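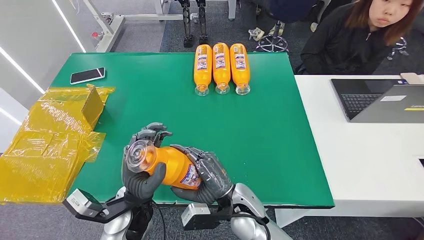

CHAPTER 12
Looking After a Two-Handed Bench Robot

Search this book Enter keywords Go

If you have come to this chapter straight from the one on grippers, welcome, and please pull up a chair, because we are going to slow down a good deal. Up to now we have treated each part of the machine more or less on its own: a motor here, a finger there, a cable that had to get from one place to another. Now we put the whole upper half of a robot to work at one table and ask what it needs from us, day in and day out, so that it can go on doing a plain job well. The job is passing a plastic bottle between two hands. You would do it yourself without looking, probably while talking to somebody, and I hope that by the last page you will have a new respect for your own wrists!

The cell we will use throughout is the one at the Treltedberg training workshop, where I taught the maintenance course for a good many terms alongside Renu Malhotra, and where most of the exercises in this book were first tried out on students who were very patient with us. The machine is a Baltow, a two-armed robot with jointed fingers, and its table is green on top. (You will hear people in the trade argue about table colors. My own view is that a plain color the bottles stand out against is a kindness to everyone, the people included.) One hand takes the orange bottle by its clear neck and cap end, the other takes the body, and the bottle lies level between them. The rest of the bottles wait at the far edge of the table, side by side, necks toward the robot.

Take a moment over that hold, as nearly everything in the chapter comes back to it. When two hands have the same object, each arm is tied to the other through the thing they are holding. If the left wrist believes it is 2 millimeters farther forward than it really is, the right hand will feel the mistake as a push. A soft bottle will forgive this by bending a little, and the machine may go on for weeks without complaint while the finger joints take up the strain. A rigid part forgives nothing. So we practice on bottles, and we learn to look for the small signs: a label that has started to wrinkle under the fingers, a neck that turns slightly as the second hand closes, a faint tick from one knuckle that you only hear when the room is quiet.

12.1 Before You Switch Anything On

Start with the table and leave the robot alone for a minute. I know how tempting it is to go straight to the laptop and wake everything up, and I have done it plenty of times myself. But the arms will reach where they were taught to reach, whatever happens to be lying there. Walk around the table and settle what belongs in the working area. Wrapping from the last delivery of bottles is the usual nuisance in our workshop. It slides, it clings, and a fingertip can catch a fold of it and drag the whole pile along. Phones are the other one. Renu used to keep a tray on a shelf by the door for them, and it filled up by lunchtime every single day.

Next, press down on each corner of the table in turn. If it rocks, fix that first and redo your position check afterward, in that order.

Then look at the wrists. On our machine a gray module sits on each forearm near the hand, and a black cable loops down by the left wrist. A loop is a good thing to see, within reason. The wrist has to turn, and a cable with no slack gets a little tug on every turn until something gives inside the jacket, where you can't see it. Too much slack is nearly as bad, for a low loop can brush the table edge or snag on whatever has been left there. With the power off and the arm supported, turn the wrist by hand through 90 degrees each way, slowly, and watch the loop the whole time. It should open and close without going tight and without touching the other arm.

12.2 The Finger Check

Hold one fingertip lightly between your thumb and first finger and feel for play at each joint, working from the tip back toward the palm. Write down what you feel in your own words. "A bit loose" is a perfectly good entry as long as the next person can compare it with last month's, and Sushil Bansal, who kept the logbook before me, had a whole private language of "sandy" and "buttery" that served us very well once we had learned it.

Wipe the finger pads with a dry, lint-free cloth. If residue from a label has built up, use the cleaner named in the machine's own manual and give it time to dry. Please don't borrow the solvent from the next bench.

When both hands have been checked, run the handover program at low speed through 100 passes with the same bottle, and stay with it. Bring a cup of tea if your workshop allows drinks (ours didn't, and I still resent it slightly). Keep the emergency stop within reach and your own hands outside the marked area until the arms have come to rest. Note any pass in which the bottle slips, turns or has to be gripped a second time, and which hand had it when that happened.

In July we usually repeated the whole check twice, the workshop being a warm one, and the students were encouraged to compare the two sets of notes. You will find one pair of those notes, from the Hukell group, in section 12.4, together with the Berchtold method for tracing a slip back to the joint that caused it. First, though, we need to talk about zero positions, and how to tell when an arm has lost its own.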